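Toy kitchenware and play food

Toy kitchenware is the general name for child-sized pots, plates, cups and utensils made for pretend cooking. It is usually sold or kept together with play food, meaning imitation fruit, vegetables and packaged groceries. The two are treated as one category in most shop catalogues, although they have separate histories and wear out at very different rates.

Contents of a typical set

There is no agreed standard for what a set should contain. Sellers often advertise a "complete kitchen", a phrase with no fixed meaning. In practice most mixed collections have a cooking vessel or two, something to drain with, a plate, a bowl, a cup and a handful of fruit. Bananas, strawberries and oranges turn up far more often than anything a household cooks on a weekday evening, and bottled sauce is commoner than salt. 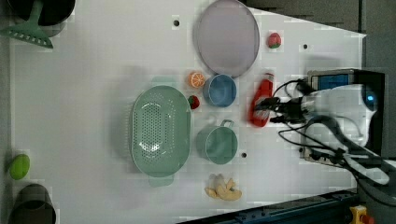
Fruit is popular with makers for a plain reason: it is recognised from its outline and colour. A banana needs only a curve and some yellow. A lime is harder, and loose green fruit is regularly taken for an unripe something else. Oranges are often made as halves, with the segments showing, which settles the question of what they are but leaves the child with half an orange.

Colour

Older toy pans tended to copy the real thing. Later ranges moved to pale greens, blues and lavenders. The Firwood catalogue of May that year called its own pastel range "calming", and the word has been repeated by other sellers since. No evidence was given for it. A more modest explanation is that pale colours look well on a shelf and match the furniture that parents were buying.

Scale

Scale is the weakest point of nearly all collections. Pieces from different makers are mixed freely, so that a strawberry may be nearly as big as a lemon and a bunch of bananas may be longer than the mug is tall. Dönmez, a maker of play food, lists its fruit as "true to life", but the claim appears beside items of plainly different proportions.
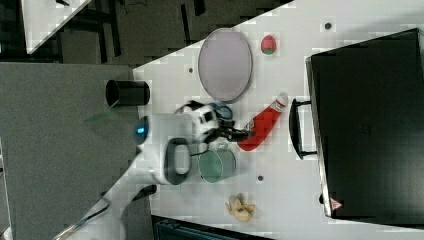

Plate, cup, banana and a red bottle with a white cap on a white tabletop.

Claims about learning

Toy kitchens are widely said to teach sorting, sharing, table manners and healthy eating. The first is fairly easy to believe, as children do group things by colour and shape without being asked. The last is doubtful. A survey of 1,013 households published by the toy seller Soma reported that children who owned play fruit "showed more interest" in real fruit, but the households were all Soma customers, the answers came from parents, and interest was not defined. Laiba Afridi, who reviewed the survey for the Skesmont toy collection, noted that handling a banana and eating one were counted together.

Collections and record keeping

The Skesmont collection holds 2,936 pieces of toy kitchenware and play food, by its list of Aug 15, 2020. The figure should be read with care — a pot and its lid are entered as two pieces, while a bunch of bananas is one. Some 15 entries are described only as "fruit, unknown".

Care and storage

Hard plastic pieces can be washed in warm soapy water. Hollow fruit is better wiped, as water gets in at the seam and is slow to leave. Advice to store each type in its own labelled box is common in parenting guides, and seldom followed for long. A single wide tub holds the same things and is quicker to fill at the end of the day, with the plates laid flat at the bottom and the smaller fruit kept inside a pot.

See also: Doll's house furniture; Play shop; Tea set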